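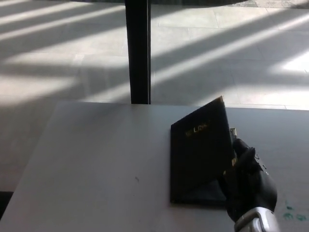 Figure 3. Dark hardcover with gold stamping on the cover, partly raised on the white handling table.

Filed under: Working Papers > Books as Objects > Wear and Handling

4. Handling and cover wear

4.1 What a cover goes through

I started this part of the study thinking I'd be writing mostly about spines. Spines are what book people talk about, and I had a whole folder of notes on cracked ones. Then I spent most of May at a big white table with other people's everyday books (the kind that get carried in bags and read in parked cars, not the kind in glass cases) and my attention kept sliding over to the covers. A hardcover gets picked up by its cover far more often than I had guessed. It gets tipped up, leaned back, pinched at the side and let down again, and all that time the bottom edge stays on the table and takes the weight.

The book in Figure 3 is a good one to think with. The cover is nearly black with a little blue-green in it, the sort of color that looks plain until the light gets on it. The lettering is gold, and I read it as something like "LDS," with a small mark of some kind in front. Toward the bottom there's a slight crease where the cover angles up from the table. That crease is what I want to talk about, so please look at it before reading on!

I call this the tilt line. It's my own term and I'm not attached to it. In the survey sheets it is defined as any crease or fold that runs across the lower part of a front cover, visible at arm's length under ordinary room light. I left out anything I had to hunt for with a lens, because I wanted a mark that an owner would notice on their own. I also left out paperbacks completely. They bend everywhere and it would have swamped the rest.

4.2 The sample

The full survey covers 1,395 hardcovers lent by readers in two neighborhoods, Osman and Hanis. Each one was looked at on the same table, closed first, then with the cover raised, then open flat. From those I pulled 96 for a closer look, picked so that stiff board covers and softer, flexible ones were both well represented. Pocket-size books went in a separate pile and I'll come back to them in Section 6.

Every lender filled out a short card: how long they'd had the book, where it usually lives, how they carry it. People wrote a lot more than I asked for. One card had the history of a whole family's bookshelf on it, front and back, and then up the margin. I haven't tried to code any of that, but I did read all of it, and it changed how I thought about the table part of the work. Readers kept mentioning the lift, that half-open moment where you have the cover up and haven't decided yet whether you're reading or just checking something.

4.3 What I found

Tilt lines showed up mostly on flexible covers, which I expected. What I didn't expect was how poorly they matched up with age. A few books that had been in the same house for decades had no line at all, and some fairly new ones had a deep one. Carrying habits seemed to matter more. Books that traveled in a zip case (the Sakotex one is popular around here, I saw it again and again) came out with cleaner lower covers and scuffed corners. Books carried loose had it the other way around.

Gold stamping held up better than I'd feared. The letters on a front cover sit above where most hands go, and on the books I looked at closely the wear was usually down at the lower right, where fingers land. Gilt page edges are a different story, they dull first at the outer corner, and once that has started it spreads along the edge in a soft gray band. I was looking for a neat relationship between dull gilt and tilt lines and I didn't get one. I still think there may be something in it, but my sample was too mixed to say.

Clasps, clips and other small metal bits were a headache. They press on the cover next to them and leave a dent that looks a lot like a short fold. I rechecked more than 300 books for this reason alone. Where I couldn't tell a dent from a fold I marked it "unclear" and kept it out of the tilt line group. That makes my results a bit cautious for books with metal on them, and a reader who wants to redo this with stricter rules is welcome to the sheets.

One more thing on light. I used the same table throughout, and its surface is pale enough to throw light back up under a raised cover. It's great for dark books, where a crease can vanish completely against a brown desk. It's less great for pale cloth, and I suspect I missed some lines there. For the last 10 pale books I slid a sheet of Floltenano gray card underneath and saw more than I had before, so next round that goes in from the start.

Comments

bindery_jo: We always called that a lift crease in our shop. Same thing I think. Nice to see it get some attention.

Pell R.: Did you separate left-handed owners? My wear is all on the wrong side.

Mawar Majimbun: I didn't, and I wish I had! It's going on the next card.

quartoandcrumbs: Zip case person here. Corners are wrecked, can confirm.

Contact the author | © Mawar Majimbun | Back to top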